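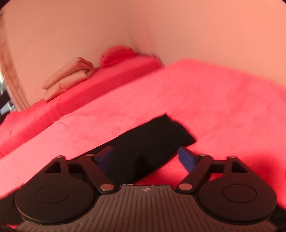
tmthembu
Farzad's number is too good and I'd like to see the split before I believe it. If the same bed and the same cloth turn up in both training and test, the policy has learned a room.

f_alipour
Fair question. The split is by home, so no room is in both sets. 1571 demonstrations, all hand-held gripper, 16 homes. 11 for training, 3 held out for test, the remaining two for picking checkpoints. The write-up on the Tollari page says "split by scene," which I can see is vague. I'll fix it.

tmthembu
OK, that's better than I assumed. What about the cloth itself? People carry the same bag of props from house to house.

f_alipour
We didn't bring props. Whoever was collecting used what the household had. Small dark items on a soft surface are the hardest group for us, and I'd like to talk about that more than the headline number.

gorelby_norm
I ran your released checkpoint on our arm last week. Different wrist, same style of jaws. On a hard table it was fine. On a thick blanket it closed too high over and over and came up with nothing, or with a pinch of blanket. So I have doubts too, though different ones from Thulani's.

ladan_b
Norm, did you redo the camera offset? The checkpoint is touchy about that. Ours looked terrible until we measured it again, and then the blanket failures went down a lot. They didn't go away.

gorelby_norm
Did it twice. I don't think a few millimeters of offset explains it. A plush cover gives when you push on it and a table doesn't. A person holding the gripper feels that and leans in a little. The arm has no idea. The demos contain the result of the feeling and none of the feeling.

f_alipour
I half agree. The position trace does record the person leaning in, so the policy sees that the jaws go lower on soft surfaces. What it can't tell is how much lower for a surface it hasn't seen. We tried filtering the demos by how deep the jaws went below first contact and training only on the deeper ones. It helped on bedding and hurt on tables.

Mojtaba S
Doesn't that say you need force sensing? I don't see the point of more homes if the missing signal is contact.

ladan_b
I wouldn't go that far. We added a cheap force sensor in October and the gain was smaller than what we got from adding more bedrooms. The cost was real, too — half the sessions had a loose cable and had to be thrown out.

Mojtaba S
One flaky sensor isn't an argument against sensing.

ladan_b
No, but it's an argument about what gets you further per hour of collecting. I'd take more homes first.

tmthembu
Back to the evaluation. Who decides what counts as a success? If the sock comes up with a fold of the bed cover and then the cover slips out, is that a pass?

f_alipour
Pass if only the target is in the jaws at the end of the lift. We log cover grabs separately. They make up most of the failures on bedding. Two people scored every trial from video, and where they disagreed it was counted as a fail.

tmthembu
Then please put the cover grabs in the main table. Right now they're in an appendix and the average hides them. I'd trust the result more with the bad column next to the good one.

f_alipour
Will do.

gorelby_norm
One more thing on the method. In the demos I looked through, the collector nearly always comes in with the cloth running between the jaws, so they close across the narrow side. Sensible way to do it. But when my arm starts at a bad angle it doesn't turn to get there, it just goes straight down. I think the data has very few corrections in it.

f_alipour
Correct, and that was our mistake. The first instructions told people to restart if the approach went wrong. So the recoveries were deleted before we ever saw them. The Carrasco round keeps them in. Not enough of it yet to say anything.

Mojtaba S
Trosard did the opposite and asked people to start badly on purpose. Has anybody compared the two?

ladan_b
We tried a small version. The staged mistakes looked staged. People set up a bad angle and then fixed it in one smooth move, where a real fumble has a pause in it and a second try. The policy picked up the smooth move and used it when it shouldn't have. I'd keep the natural ones.

Mojtaba S
Small version meaning what, a few dozen? I wouldn't rule it out on that.

ladan_b
I'm not ruling it out. I'm saying I wouldn't spend my own collecting time on it.

f_alipour
Edited 2021-05-01: the page now says "split by home" and the cover grabs are in the main table, per Thulani. Bedding looks worse than it did in the old layout. Norm, if you still have logs from the blanket runs, send them over and I'll check the jaw height against the training range.

gorelby_norm
Sending tonight. The first few are missing the wrist video, the rest are complete.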